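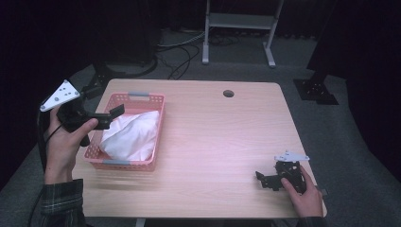
Trinelar workroom, notebook entry, July. Kept by D. Sikder. Copy to S. Ross.

14.10. Second session on the linen folding procedure for the Zoltcombe guest rooms. The purpose of the afternoon was to settle the order of work for the small white cloths before the written instructions are revised. The large items are covered in the earlier pages and are not repeated.

Set-up. One table, light wood top, on the grey carpet. The pink plastic basket with the grey handle inserts goes on the left half of the table, and the right half is kept for folding. This is the reverse of the layout in the Simard instructions, which place the basket on the floor. S. Ross has asked that the floor position be dropped altogether, and I agree with him. The repeated bending was raised twice by the morning staff.

The table has a round black cable grommet towards the far edge, a little right of the middle. It lies within the folding area if the cloth is opened out fully away from the worker. Cloths should therefore be opened towards the near edge and the grommet left clear. To be added to the instructions as a separate line.

Condition of the cloths. They are to go into the basket as they come, without any attempt at smoothing. Flattening them at this stage was tried in the first session and gave no benefit that either of us could measure. A bunched cloth fills most of the basket and can stand a little above the rim, and this is acceptable provided the basket is not then stacked.

Order of work as now proposed:
Take the cloth from the basket by whatever part is uppermost.
Find one corner, then follow the hem to the next.
Lay the hem along the near edge of the table.
Fold in half away from the body, then in half again from left to right.
Smooth once with the flat of the hand. Once is sufficient.
Place on the finished pile with the folded edge facing the shelf front.

14.50. Discussion with S. Ross on the second fold. He prefers thirds, on the grounds that the Tandon cupboards are shallow and a quartered cloth overhangs the shelf. I measured the shelf again from the drawing and the overhang is slight. Thirds are slower to teach and the results vary more between people. Left open for the present – quarters to stand in the draft, with a note against the Tandon cupboards only.

Lighting. The room is dim for this work. White cloth shows well enough against the table top, but hems are difficult to judge, and marks or thin patches could be missed. Inspection should not be combined with folding in this room until the lighting has been looked at. Request to be sent to the building office under room code 816.

Baskets. The perforated sides are satisfactory. The present pattern is to be retained for small linen. The order for 16 further baskets may go forward, same colour, so that they are not confused with those used for kitchen cloths.

15.30. Closed. Outstanding: revised draft to S. Ross, lighting request, decision on thirds or quarters. Pillowcases at the next session, same table, basket again to the left.

D.S.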